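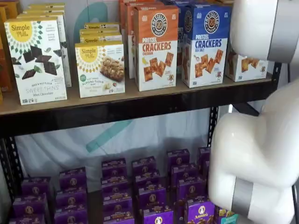 Service de presse Heinonen

Communiqué de presse

Heinonen met à jour sa gamme de rayonnages Darkitz pour les réserves de magasins

Heinonen annonce la mise sur le marché, en octobre, de la nouvelle version de son système de rayonnage mi-lourd Darkitz. La gamme s'adresse aux commerces alimentaires de proximité et aux réserves de petite surface.

La structure se compose de montants perforés en acier, de lisses horizontales et de tablettes en panneau de particules. L'assemblage s'effectue par emboîtement, sans boulonnerie. La hauteur standard des montants est portée à 2000 mm. La charge admissible, uniformément répartie, s'établit à 200 kg par niveau. Elle doit être réduite en cas de charge ponctuelle, conformément aux abaques fournis avec la notice de montage.

Le catalogue comprend désormais 118 références, accessoires inclus : séparateurs, butées arrière, platines de fixation au sol, porte-étiquettes. Les lisses de la version précédente restent compatibles avec les nouveaux montants. Les anciennes tablettes peuvent être conservées, à l'exception des modèles d'angle.

Le traitement de surface est assuré par Plirkex, qui applique une peinture époxy-polyester cuite au four. Les teintes disponibles sont le noir et le gris clair. La distribution est confiée à Misuvis, dont l'entrepôt prend en charge la découpe des tablettes sur mesure. Les commandes de pièces détachées se font sous le code 3806.

La notice de montage, les tableaux de charge et les fichiers de CAO sont disponibles sur demande auprès du service technique de Heinonen. Les tarifs sont communiqués par Misuvis.

Contact presse : Heinonen, service communication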